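Week 4 handout - Sugar, fat and patience: no-bake sweets

Right, so last week we did custards and most of you survived. This week is everything that sets in the fridge. No ovens on, so please leave them alone, including the one at the back with the dodgy door.

I've put the no-bake stuff in the middle of the course on purpose. People think of it as kids' cooking (I did too, until I had to teach it) and then they turn out a slice that crumbles the second a knife goes near it. Setting is chemistry, same as baking. You're just doing it cold.

What holds a slice together

Three things can do the job, and most recipes use two of them.

Fat that goes hard when it's chilled. Butter, coconut oil, chocolate. Butter is firm at fridge temperature and soft on the bench, so a butter-set slice has to be served cold. Coconut oil melts at about 24 degrees, and I don't need to tell you what that means in a Costigan summer.

Sugar syrup. Golden syrup, honey, condensed milk. They're sticky, so they glue the crumbs, but they never really go solid. Too much and your slice bends.

Gelatine or agar. We'll come back to these in week 6.
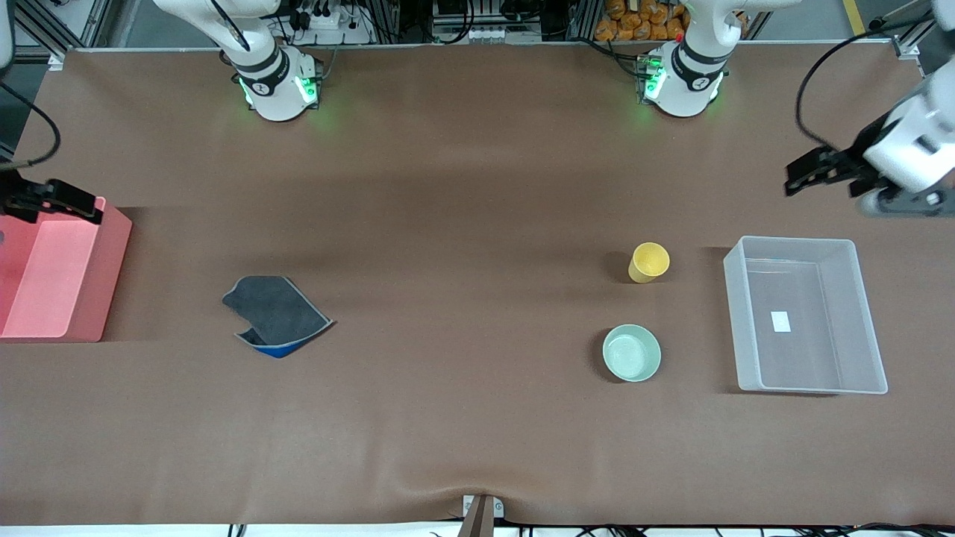

Bench mat, fold toward the front edge.

Crumb size matters more than you'd think

If you blitz the biscuits to dust they soak up all the butter and you get something like wet sand that sets like a brick. If you leave big lumps, the fat can't fill the gaps. I like a mix, mostly fine with a few bits the size of a pea. Bag and rolling pin is better than the processor for this, and a lot quieter.

The base recipe we'll use on Friday:

Plain biscuits, 250 g
Butter, melted, 100 g
Condensed milk, 182 g
Cocoa, 30 g
Desiccated coconut, 50 g
Pinch of salt

Yes, 182 is a silly number. I wrote this recipe by scraping out what was left in a tin and weighing it, and it worked, so it stayed. Use 180 if it bothers you.

Melt the butter gently and let it cool for 10 minutes before it meets the condensed milk. Stir in the cocoa and salt, then the dry things. Press it into a lined tin with the back of a spoon, then again with the bottom of a glass. Press harder than feels polite! Fridge for two hours at least.

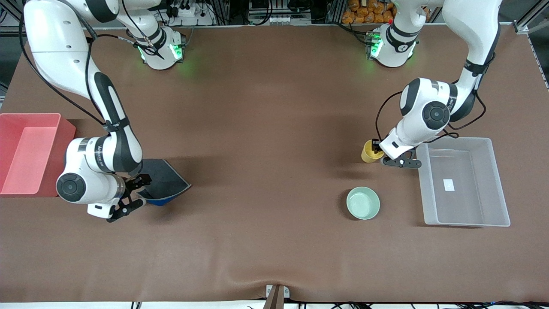

The mat again, clamped at the front.

When it goes wrong

Greasy on top: the butter was too hot and split away from the milk. Blot it with paper towel and call it rustic.

Crumbly: not pressed enough, or the crumbs were too fine. Tip it back in the bowl, add a spoonful of condensed milk and go again.

White streaks in the chocolate topping: that's bloom, it's harmless, and it comes from melting the chocolate too hot or cooling it unevenly. Your nan's fridge did this to every slice she ever made.

To read before Friday

The section on fats in the course reader, and the bit on cocoa if you have time - it's short. Also have a go at guessing what happens if you swap the butter for the same weight of olive oil. Write your guess down. We'll make one and cut it.

Bring an apron, a container with a lid and a tea towel. Tell me beforehand about nut, dairy or gluten problems so I can sort out a separate bench.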